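Furnalero (software)

Furnalero is a software package for planning and controlling two-handed manipulation, in which a pair of grippers must move one object together. It takes recordings of people doing a task with hand-held grippers, turns them into paths and gripping commands, and passes these on to a robot's own controller. The package was started by Horațiu Buzatu as a set of small scripts for cleaning up recordings, and it grew over time into a planner, a playback tool and a library of checks. It is most often mentioned together with Wavuta, the recording program it was written to work with, and with Marchuk, a timing service that both of them share.

Name

The name was first used for a single folder of scripts and was kept when the folder became a package. Older documentation sometimes writes it in all lowercase letters, and a few early files still carry the prefix "furn", which has been left alone so that old recordings will still open.

Background

Moving a thing with two hands feels so natural to most of us that it is easy to forget how much quiet bargaining goes on between the left side and the right. When a person lifts a tray, one hand may rise a little early and the other catches up, and the tray and the soft parts of the fingers take up the difference. Two robot arms holding the same tray have much less room for that kind of forgiveness. If each arm follows its own path without regard for the other, small errors turn into a pull or a squeeze on whatever is being held, and the object can bend, slip or twist out of the grip.

Earlier scripts by Buzatu treated the two hands as separate recordings and simply played them back side by side. This worked well enough for tasks such as sorting, where the hands seldom touch the same thing, but it did poorly with baskets, trays and boxes. Furnalero was written around the opposite idea, that the object should be planned first and the hands fitted to it afterward.

How it works

A recording enters the package as two streams of positions, one for each gripper, along with how far each gripper is open. Marchuk places both streams on one clock. Where the streams have gaps, short ones are filled in smoothly and long ones are marked, so that a person can decide whether the recording is worth keeping.

The next step looks for stretches in which both grippers are closed and the distance between them stays nearly the same. Such a stretch is called a "shared hold." During a shared hold the software stops thinking about two hands and works with a single made-up point midway between them, known in the documentation as the carry point. The path of the carry point is smoothed, and its tilt is worked out from the heights of the two grippers. Only then are the separate paths for the left and right arms calculated again, this time with the distance between them held fixed.

Outside shared holds the arms are free of each other, apart from a check that keeps them from colliding. The changeover from free movement to shared hold is the most delicate part of the whole business, and a good deal of the code is given over to it. By default, the planner makes both arms wait until both grippers report that they are closed, and only then allows any upward movement.

Control

Furnalero sends its targets to the robot in short batches. The low-level controller remains in charge of the motors and may slow the motion down at any time. When one arm slows, the planner slows the other to match, a feature that users call "hand in hand" and that can be turned off for tasks without a shared hold. A separate setting limits how hard the arms may press toward or away from each other. It is set low when the package is first installed, and the manual kindly but firmly advises new users to leave it there for a good long while.

Recording for shared holds

Baskets have become a favorite test object among users. They have rims that are easy to grip, they show a tilt plainly, and they can be loaded with something that is free to slide. The usual practice is to begin with an empty basket, repeat the lift until the shared hold is found reliably, and then put a box or a similar item inside.

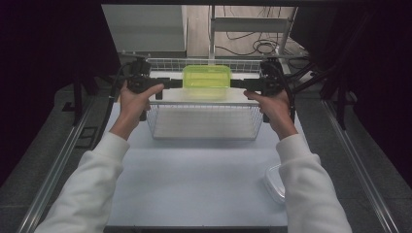

A wire-mesh basket with a lidded green container inside, held above the table by two hand-held grippers.

The standard practice set, which goes by the name Gralgate, holds 839 recordings of lifting, carrying and setting down. Of these, 144 are set aside for testing and are not meant to be used for tuning. Each one is labeled by hand with the beginning and end of every shared hold, and those labels serve as the yardstick when the detection code is changed.

Playback tool

The playback tool shows both gripper paths, the carry point and the opening of each gripper on one timeline. Shared holds appear as shaded bands, and their ends can be dragged when the software has guessed wrong. It was first meant only for finding bugs, but many people now open it before anything else, and it has picked up such comforts as bookmarks, notes and a slow-motion key. Up to 30 recordings can be laid over one another for comparison, although the display does become rather crowded well before that.

Limitations

The package assumes that the held object is stiff. Cloth, bags and other soft things change shape between the grippers, and the carry point then says little about where the object really is. Furnalero also has no knowledge of what is inside a container, so a load that slides is noticed only through its effect on the arms. Handing an object from one gripper to the other is supported in a simple form, with both arms standing still during the exchange.

See also

Wavuta
Marchuk (timing service)
Gralgate practice set
Two-arm manipulation
Motion planning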